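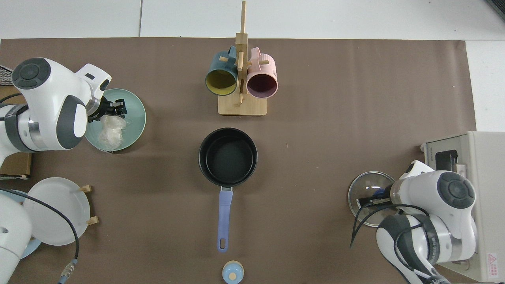

I bought the Griko mug tree in October to get two mugs off the counter next to my sink. The kitchen in this apartment has one short run of cabinets, and the shelf over the stove was already full of plates.

The tree came in a flat box with the post, the pegs and the base separate. The base screws on from underneath with one bolt. The pegs push in by hand. Mine were tight and one needed a few taps with a rubber mallet. There was no glue in the box and I haven't needed any.

It is light bamboo with a flat rectangular base. The base takes up less room than the mugs did standing side by side, and I can still wipe around it. After a month the finish has one water mark near the bottom of the post. I should have dried it sooner.

The pegs are short. A mug with a normal handle hooks on fine, and so does my pink one, which has a ribbed handle. Houshang Shojaei, who lives downstairs, has the same tree and says his big soup mugs slide off if the table gets bumped. I would check your handles before you order.
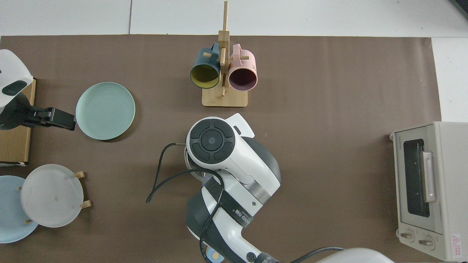
*Griko mug tree with the teal and pink mugs, mint-green plate to the left.*

The tree is tall for what I keep on it. It won't fit under my lowest shelf, so it lives on the table. If your cabinets hang low, measure first. I also looked at the Bivex version, which is shorter and made of wire, but the hooks on the one in the store were loose.

I use it with a small wooden plate stand I already had. The two woods are close enough in color. The stand keeps a white plate upright and out of the way, and that has been as useful to me as the tree.

Azadeh Sadeghi asked whether it tips with mugs on one side only. With one mug, no. With two heavy ones on the same side it leans a little, so I spread them out.

**Good:** easy to put together, small base, easy to wipe.

**Not so good:** short pegs, marks if left wet, too tall for some shelves.

I would buy it again for regular mugs.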